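Table Clearing Project: Equipment Plan and Budget
Kimberg student team, final report, section 3
Sep 6, 2026

3.1 What we had to buy

Our task was to have a robot clear litter from a tabletop in a student lounge. The department already owned the arm and the hand, so our budget covered everything else: spare finger covers, a table, a bin, a power strip, cables and test items. We were given $1,898 for the year and could not carry any of it over.

We asked two suppliers for quotes in June. Iltitz was cheaper on the finger covers but only sold them in packs of 60. Trilton sold single sets at a higher price and shipped in 11 days. We expected to use four sets at most, so we ordered from Trilton. The cables came from Kleinschmidt, where the department has an account.

3.2 Test items

We first planned to buy foam blocks. After two trial sessions we dropped them. Blocks keep their shape and are easy to pick up, and they told us very little about snack bags, which fold differently every time. The money went to drinks and snacks from the campus store instead — $51 in total, the smallest line in the budget and the one we got the most use from.

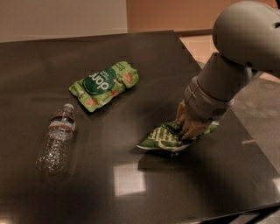
Bags wear out faster than bottles. Once the film has been creased many times it goes soft, and the fingers close on it differently than on a newer bag. We now treat bags as a consumable and set money aside for them each month. Bottles can stay in the set until the label starts to peel.

3.3 The table

We bought a secondhand table with a dark, glossy top. It was sturdy and the price was good, but we did not think about reflections when we chose it. Ceiling lights show up on the surface as bright patches, and our detection software has to be tuned to ignore them. A matte table would have cost more. A cheap alternative is a matte cloth, but thin cloth may bunch up when the fingers press down, so we left it out of the plan.

3.4 Requests for next year

A second full set of finger covers should be ordered at the start of the year, before the first set shows wear. We also ask for a diffuser for the ceiling light over the table and a small reserve for shipping — we had no line for shipping and paid for it out of the cable money. The bin and the power strip are in good condition and can be used again.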